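Last updated: 2 Feb 2018

The software that waits
By Matúš Jurčo

Iulian Crăciun has made me a coffee and forgotten to give it to me. It is going cold next to his keyboard, where he is scrolling through a log file and muttering in what I take to be disappointment. The log belongs to Clato, the grasp planner he has been writing at Kevesau for three years, and it says the arm did everything it was told.

"That's the worst kind," he says. "If it had crashed I could go home."

Clato does a small job, by his own account. It takes a view from the wrist of an arm, decides whether there is anything worth picking up, decides where the fingers should go, and hands the plan to the motion controller, a separate program called Halás that was written before he arrived. He speaks of Halás the way people speak of a father-in-law. It is solid. It does not like to be surprised. It will accept a new target while the arm is moving, but only if the target is asked for politely and in the right units, and the right units are degrees in one place and radians in another.

"I spent most of October on that," he says. "You can put that in. Somebody should get some use out of it."

I had come expecting to hear about learning, and networks, and the other things people put on slides. Crăciun would sooner talk about timestamps. Every image that reaches the planner has a time on it, and so does every reading from the joints, and the two clocks do not agree. For a long while Clato was planning very good grasps for where the hand had been a moment earlier.

"Looked marvellous on the screen. Lovely green arrows. Then the arm goes and pinches the table."

The cure was dull, as he is pleased to tell me. He buffers the joint readings, looks up the pair either side of the image time, and works out the pose in between. If there is no pair, the image is thrown away. The first version threw away nearly everything, and he was rather proud of how safe it was.

What the planner gets to see is a matter of some feeling. The view from the wrist always has the fingers in it, poking up from the bottom, and an early version of Clato was quite keen on picking up its own hand. They are masked out now. The mask was drawn by Crăciun himself, by mouse, and he will not hear of anyone tidying it.
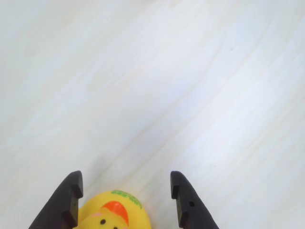
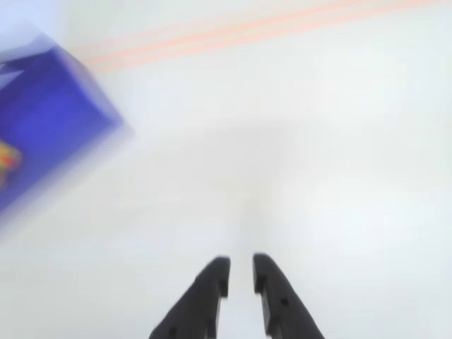 Black fingers at the bottom of both views; the yellow toy is in the first and the blurred blue box in the second.

Blur is the other thing. A person sees a smear and thinks "something is moving, I'll hang on a bit". Clato used to see a smear and think it was a large, soft object with no edges, and would suggest a grasp on it with great confidence. Now each image gets a sharpness score in patches, and a patch that falls below the line is marked as unknown. The planner may not plan into unknown. It may only wait, or ask for another look.

"So it waits. Visitors hate it. They say, is it broken? I say no, it's thinking, and that isn't even true. It's sitting in a loop."

How long does it sit? He pulls up the settings. The limit is 19 frames, a number he would like to defend and can't. He tried others and they were worse. There is a comment beside it in the code which reads "do not ask", and I have asked.

Kevesau sells the planner to one customer so far, a sorting firm called Drekport, and the arrangement has taught him about tooling. Drekport's people did not want a better planner. They wanted to know why it had done what it did last night. He wrote them a replay tool in a hurry, a plain window with a slider, the image on one side and the planner's reasons on the other. It now has more users than Clato – himself among them – and test case 2259, a shiny yellow thing half out of view, has been replayed so often that he knows the scores by heart.

"Edge of the image, that's the trouble. Half an object has a lovely clean side where the picture stops. The planner thinks, ah, a straight edge, I'll have that."

And does it still?

"Less," he says.

He has found the line he was after in the log. It is line 1853, and it records that Halás was sent a target and politely declined it. He reads it twice, says a short word, and changes a minus sign. Then he notices the coffee, and drinks it.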